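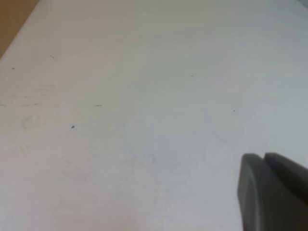
How do I stop the wrist camera on a small tabletop arm from drifting between calibrations?

Fix the mount and the cable before you touch the calibration. A camera held on with straps will move a little whenever the cable pulls on it, and no amount of recalibrating makes it stay put.

That was cellwidow answering, and the reply is carried on under that name further down. The full post it replies to:

trirthorpe_bench
Posted Sep 13, 2018

We run a small arm with a two-finger gripper and a camera on the wrist. After calibration the picks land where they should. After a few shifts they are off to one side, always the same side, and we calibrate again. The seller's advice was to calibrate every 400 cycles. I tried it and it works, in the way that pumping up a tire every morning works. Then they suggested their Midora software package, which is supposed to correct for drift by itself. I would like to hear from someone who isn't selling it before I spend anything.

The arm itself seems fine. With the gripper sent to the same taught point over and over I can't see any difference. Table is bolted down, lighting hasn't changed. What am I missing?

cellwidow

You already did the useful test. If the arm goes back to its taught point and the picks still wander, the camera is looking from a slightly different place than it was last week. I would leave the software alone until you've been through this.

1. Put a paint mark across the joint between the camera body and its bracket. Do the same anywhere a strap or tie crosses from one part to another. Fine line, one stroke. Run a shift and look at it. If the line is broken you have your answer and it cost you a paint pen.

2. Move the wrist by hand, power off, to the far ends of the poses you really use. Watch the camera cable and leave the arm out of it. If the cable goes straight at any point, it is pulling on the camera. Steady drift to one side usually means the pull is always in the same direction, and I'd bet on that here.

3. Give the cable a loop that stays slack in every pose. Coming off the top of the camera it should go up and over in an easy arc. Check each cable by itself. The one that runs back along the arm needs its own slack at the joint, and people forget it when they're fussing with the camera.

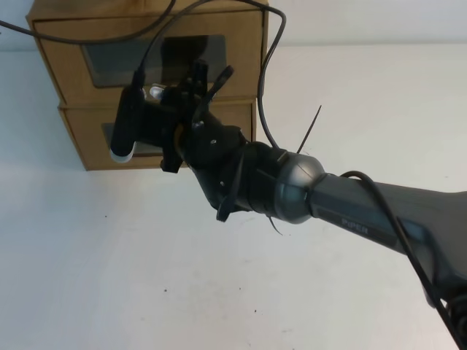 4. Anchor each cable on the same part the device is bolted to, so that a tug stops at the anchor. Tying the camera cable to the next link back and calling it strain relief does nothing for the camera. It only moves the pull.

5. Look hard at your ties. They stretch, they get brittle, and on a smooth round camera body they'll let it turn. A strip of thin rubber under the tie helps for a while. A split clamp with screws is better. Trim the tails too, or at least turn them so they can't catch on a cable going by.

6. Now calibrate, once, and write down the numbers. Check them again after a week without changing anything.

If the numbers hold, you're finished. If they don't, and the paint lines are whole, then I'd start wondering about the calibration itself, or heat.

kratochvil-2

I'll argue with part of that. Rubber under a tie is soft, and soft things creep. We had a Stanetti bracket with a rubber pad in it and the drift got slower, so everybody thought it was cured. It came back in March. Metal against metal with a clamp, or leave it.

Agree on the software. I have used drift correction that looked at a printed target on the table. It did correct. It also hid a loose screw for a long time, and when the screw finally backed out the camera swung down and we lost a morning. If you do buy it, ask whether it logs how much it is correcting. The one we had didn't, and I don't see the point of it without that.

Also, clean the table before you calibrate. Small dark specks on a white top don't bother a person, but a cheap spot finder will sometimes take one for part of the target. Wipe, look, wipe again. Marks that won't come off, keep the target away from them.

And where does 400 cycles come from? Ask them. I was told 700 for a different arm, and when I pushed, the answer was that it "seemed safe."

tabletopper

Just calibrate at the start of each shift, it takes 10 minutes. We have done that for years and never had a problem.

trirthorpe_bench

Paint line on the camera strap was broken by the end of the first shift. Cable was going tight in one pose, the one over the reject bin, which I had never watched closely as nothing gets picked there. I've rerouted it and ordered a screw clamp. Not marking this solved until it has held for 13 shifts. To the last poster, 10 minutes a shift is exactly what I'm trying to get rid of.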